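Notes from the October open evening at the Hunov technical school, robotics course

The doors opened at 5 and we were sent up to the second floor in small groups. The second-year class had three work areas set up, and each group got nearly 50 minutes in the room. Students ran everything. The teachers mostly stayed by the coffee.

## Simulation desk

The main project this year is called Skuvent. Students write a program that makes a two-fingered gripper pick up parts and sort them, and they test it in simulation before they get time on a real arm. Each team has to log 80 simulated runs first.

We sat with a team that was working on the approach move. They had the view from the gripper up on the monitor, with both dark fingers apart and the plain gray surface past them. One student changed a value in the code, saved it as version 349, and started again. Most of their time goes into small changes like that one. 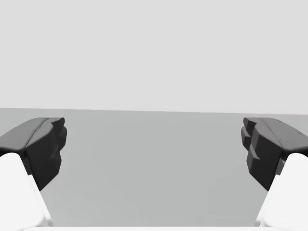

## Workshop

The Hlongwane room is down the hall and is where the hardware gets built. It was loud and warm. Students were filing brackets and sorting cables, and a girl at the back let visitors try the hand controls - there was a line for that all evening.

## Competition plans

Two teams will go to the Enero cup this winter. Travel and entry come to 3302 for both teams, and the school pays half. The rest is from a bake sale and a repair day for bikes.

Parking behind the gym was full by 6, so use the lot across the street.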